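Gruvcombe Cup Tree and Plastic Cup Set
Item 1038

The Gruvcombe set is intended for staff kitchens, waiting rooms and small canteens where cups are washed by hand and left to dry between uses. It is supplied by Midico and may be ordered complete or as separate parts. 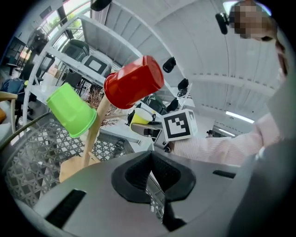 Cups should be placed on the tree directly after rinsing. Each one goes on upside down, so that water runs toward the rim and away from the base. The light wooden branches hold a cup at a slant, as with the red one, and the stand may be kept on a tray or on an open-top table - a solid wooden surface should be protected with a cloth.

Colors may be assigned to departments or to individual users. Replacement cups are sold singly in every color of the current range. 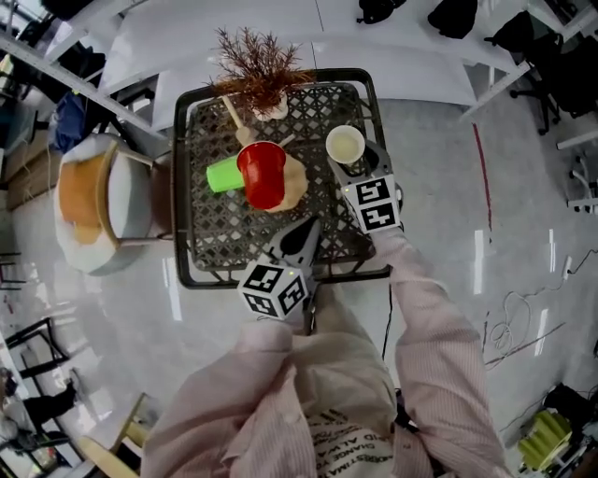 May the stand be washed together with the cups?
The stand should be wiped with a damp cloth and dried at once. It must not be soaked or placed in a dishwasher.

Cups are packed in cartons of 75. Institutions ordering 1000 cups or more are asked to contact Hanna Yurchenko in the Midico sales office before June, when the price list is revised.
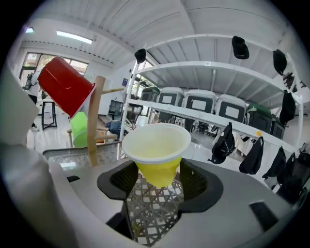

Stands are packed separately from cups and may arrive in a second delivery. Claims for damaged parts should be addressed to Koen Smits and should state the item number.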